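Grivum Hand Unit, two-finger, hand-held

Used by Overgaard staff to record handling tasks before a task moves to an automated cell. Operators who did the sorting now demonstrate it and check the results.

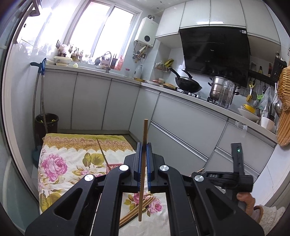

Rated for 600 cycles between pad changes. Allow 4 minutes per pad. Spare pads ship in sets of 4.

Shift leads log faults in Pallia. Retraining takes about three shifts per operator, booked through Nadhirah Ngau.

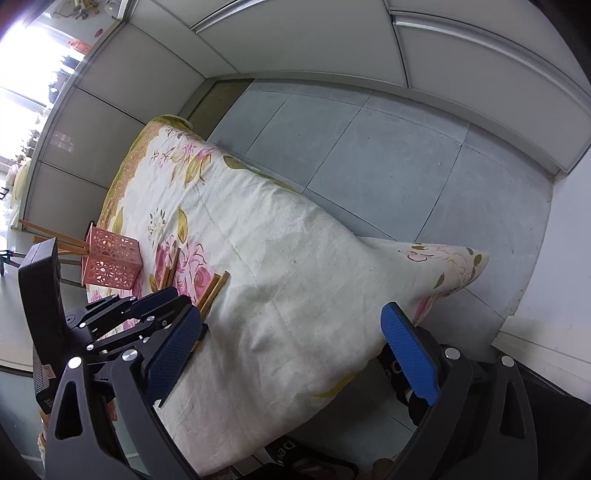
Overgaard Workplace Automation Team

Pad orders: Selina Imhof. Quote the unit number. Units go back to Stavlow for calibration each September.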